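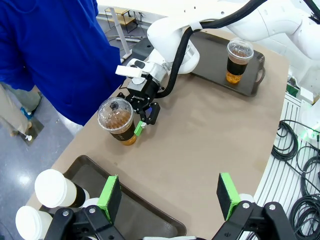

你有没有教过别人系鞋带？教的时候，你大概不会说"左手向右移动三厘米，然后转动手腕"。你会蹲下来，慢慢地系一次给他看，或者握住他的手，带着他一起系。教机器人做事情，也可以用这样的办法。比如要教机器人的一只手臂拿饮料：两根黑色的手指从旁边夹住一个透明的塑料杯，杯子上有圆圆的盖子，手指尖上有一小块绿色的垫子。杯子离开桌面一点点，稍微歪向一边。对你来说，拿杯子是很容易的事。对机器人来说，这件事里面有很多小问题，每一个都要学。

先想一想你自己是怎么拿杯子的

请你找一个软的塑料杯，倒半杯水，然后慢慢地拿起来。你的眼睛先看到杯子在哪里。你的手走过去，还没有碰到杯子，手指就已经张开了，张开的大小正好。碰到以后，你轻轻地用力。太轻，杯子会滑下去；太重，杯子会变扁，水会跑出来。你拿起来的时候，手一直在小心地保持平衡。

这些动作，你从很小的时候就开始练习，现在做的时候已经不用想了。可是如果我请你把它们全部写在纸上，写得清清楚楚，让一个从来没有拿过杯子的人照着做，你会觉得很难。以前的工程师就是这样一行一行地给机器人写命令的。在工厂里，零件每次都放在同一个地方，这个办法很好用，到今天也有很多人在用。但是杯子今天放在左边，明天放在右边，有时候满，有时候空，命令就会越写越长。

所以工程师想到了另外一个办法：做给机器人看。这个办法叫作"示教"。"示"是给人看的意思，"教"你们都认识。

第一种办法：拉着机器人的手

有一些机器人手臂可以变得很"听话"。按下一个按钮，它的关节就变轻了，人可以用手推着它走，好像拉着一个小朋友的手写字。人把手臂推到杯子旁边，让手指合上，再把手臂抬起来。这个时候，每一个关节里面的传感器都在记录：我现在弯了多少？我走得多快？

做完以后，机器人就有了一份记录。它可以按照这份记录，自己再走一遍。

这种办法很直接，小孩子也可以懂。它的缺点是人的手和身体常常会挡住机器人的摄像头。机器人以后要自己看着杯子工作，如果学习的时候看到的都是人的袖子，那就不太好了。还有，如果要同时教两只手臂，一个人推起来会很累。

第二种办法：在远一点的地方控制

第二种办法叫作"遥操作"。"遥"是远的意思，你家里电视的遥控器也是这个"遥"字。人不碰干活的那只机器人手臂，只动自己手里的控制器。人的手向前，机器人的手也向前；人捏一下，机器人的手指就合起来。

控制器有很多样子。有的像游戏手柄，有的是戴在手上的手套，有的是一只小一点的机器人手臂，和干活的那只长得差不多。人动小的那只，大的那只就跟着动。有一个叫 Nekov 的练习项目，用的就是最后这一种。项目里的人给小手臂起了一个名字，叫 Koo，给干活的大手臂起的名字叫 Uvau。Koo 怎么动，Uvau 就怎么动，很像你在镜子前面举手。

第一次用控制器的人，常常做得不好。他会觉得自己的手已经到了，可是机器人的手指还在杯子前面一点。他也感觉不到杯子是软还是硬，因为碰到杯子的是机器人，不是他的皮肤。他要用眼睛仔细看：杯子有没有变形？盖子有没有歪？练习多了，动作就会变得稳，也变得慢而均匀。好的老师做动作都不着急。

一次够不够？

你学骑自行车，看别人骑一次就会了吗？我没有这么聪明，我想机器人也没有。

在 Nekov 项目里，"把饮料杯放到托盘上"这一个任务，第一轮做了13次示范。然后让机器人自己试，结果它只会拿放在中间的杯子。杯子移动一个手掌的距离，它的手指就夹到空气里去了。后来又做了很多次，一共到了247次。这里面，杯子放在不同的地方，有时候靠近桌子的边，有时候旁边还有别的杯子，有时候灯光暗一点。

为什么要换这么多地方？因为如果每一次都一样，机器人记住的只是"走到那个点"。每一次有一点不一样，它才有机会发现，重要的是杯子在哪里，手应该跟着杯子走。这就好像做数学题。只背一道题的答案，换一个数字就不会了。多做几道不同的题，你才明白方法。

机器人在记什么？

每做一次示范，电脑都会把几种东西一起存下来。

一种是图像。摄像头可以装在桌子旁边，也可以装在机器人的手腕上。手腕上的摄像头跟着手走，能很近地看到手指和杯子。

一种是动作，就是每个关节弯了多少，手指张开多大。

还有时间。图像和动作必须对得上，要不然机器人会以为，看到杯子以后要等很久才可以伸手。

然后电脑开始学习。它看一张图像，猜一猜老师这个时候会怎么动，再和老师真正的动作比较。猜错了，就改一点点。这样猜了又改，改了又猜，次数非常多，它就慢慢地猜得准了。这种学习的名字叫"模仿学习"。

做错的示范怎么办？

老师也是人，老师也会手滑。如果一次示范里杯子倒了，一般会把这次拿出来，不给机器人学。不然它可能很认真地学会了把杯子弄倒！

但是有一种"错"是很有用的。比如手指一开始没有对准，老师发现了，退回来一点，再重新对准，最后拿好了。这样的示范要留下来。机器人看了以后会知道，没有对准的时候可以怎么改。如果它只看过完美的动作，有一天它自己偏了一点，就不知道应该怎么办。

安全的事情

教机器人的时候，旁边要有大人，手边要有一个红色的停止按钮。手臂动的时候，不要把头或者手伸到它的前面。它的力气比看起来大，而且它不一定知道你在那里。长头发要扎起来，围巾要拿下来。在 Florach 儿童科技教室，小朋友站在地上的黄线后面看，想试控制器的时候，一个一个地来。

在家里也可以玩的游戏

你不需要真的机器人，需要一个朋友、两个空的纸杯和一块布。

你的朋友当机器人，用布蒙上眼睛，坐在桌子前面。他只可以用大拇指和食指，就像机器人的两根手指。

第一轮，你只能说话。请你告诉他怎样把一个纸杯放到另一个纸杯里面。你可以说"向前"、"停"、"合上"，不可以碰他。

第二轮，把杯子放回原来的地方，这次不说话，轻轻地拉着他的手腕，带他做一遍。

第三轮，让他自己做。先不要移动杯子，看他做得怎么样。然后悄悄地把杯子移开一点，再让他做一次。他会遇到和 Uvau 一样的困难。这个时候可以把布拿下来，让他用眼睛看着做，比较一下有什么不同。

最后你们交换，你来当机器人。

几个词的意思

示教：人把动作做出来，让机器人学。

遥操作：人用控制器，在另外一个地方让机器人动。

夹爪：装在机器人手臂最前面的"手"，常常只有两根手指。

关节：手臂可以弯曲或者转动的地方。你的手肘是一个关节，手腕也是。

传感器：可以感觉位置、力气或者光的小零件。

模仿学习：电脑看了很多次示范以后，学着做出差不多的动作。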